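08/06/2022 - paste trials, lining panels, bench 2

Carried on from the last batch. Question is still the open time of the starch/cellulose blend on sized paper, and whether the edge lift comes from the paste or from the way we book the strips. Hnat thinks paste. I think booking time, and today's strips lean my way, though not by much.

Mix as before: wheat starch cooked, cooled, sieved twice, then methyl cellulose stirred in cold. Batch A at the usual ratio, batch B with more starch. B was hard to brush out at the edges and left ridges that telegraphed through the thinner stock. Thinned B with water until it moved like A, which probably defeats the purpose. Antonina asked for a batch with no cellulose at all. Have not made it yet - the sieve needs a proper clean first, there is dried paste in the rim.

Booking times tried: 5, 12 and 19 minutes, strips folded paste to paste and kept under a damp cloth. Readings:

- 5 min: curled at both ends on hanging, needed rolling down again, seam opened by morning on the earlier set
- 12 min: lay flat, slid easily for matching, one soft corner
- 19 min: flat but stretched, pattern out at the bottom of the strip by more than I can hide

Stretch is across the width, as expected for this grain direction. Ruled lines on the plain offcuts, measured before pasting and again after booking. Full numbers are on the sheet in the drawer. Do not use the first column, the steel rule was set against the wrong end.

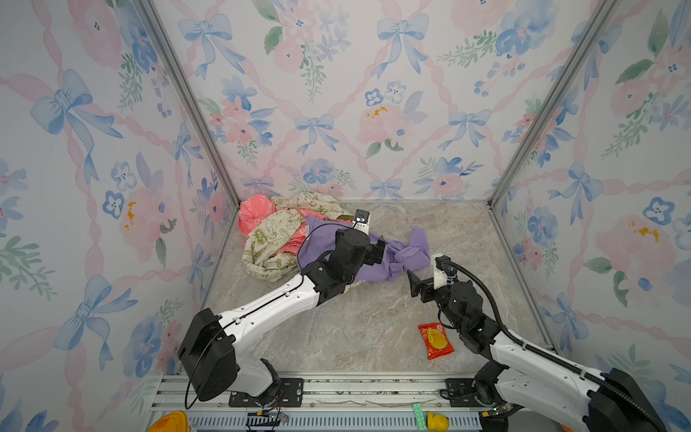

Pattern matching is the part the plain offcuts cannot tell us. Expansion on a blank strip is a number, but on a printed paper it turns up as a motif that no longer meets its neighbor. Diagonal layouts are the worst case, as an error in width also reads as an error in height. The rose and ribbon paper is a fair test for this: the pink twisted ribbons run in a diamond lattice with blue bows, and the eye follows the line straight across a join. A scattered sprig would forgive far more. For papers like that I would hold to the 12 minute booking and set a timer for each strip, including the short ones.

Corners. Arsen's method is to wrap a narrow return past the angle and overlap the next strip, cut plumb. Larysa butts into the angle and relies on a trim to cover. Tried both on the plywood test corner. The wrap is stronger but the overlap shows under raking light with the heavier stock. With a trim over it neither difference matters, so the choice only counts for bare corners.

Size coat: one coat of thin cellulose, dried overnight. The board marked X had none and took up water at once, could not slide the strip at all. Discarded.

To do
- batch with no cellulose (Antonina)
- repeat 12 min on the heavier stock, three strips, same brush
- ask Nadiia if the Torvik lining paper is still in 55 cm width, the last roll was wider than labeled
- new blades, the current ones drag on damp paper
- check batch A in the cold cupboard for mold before using it again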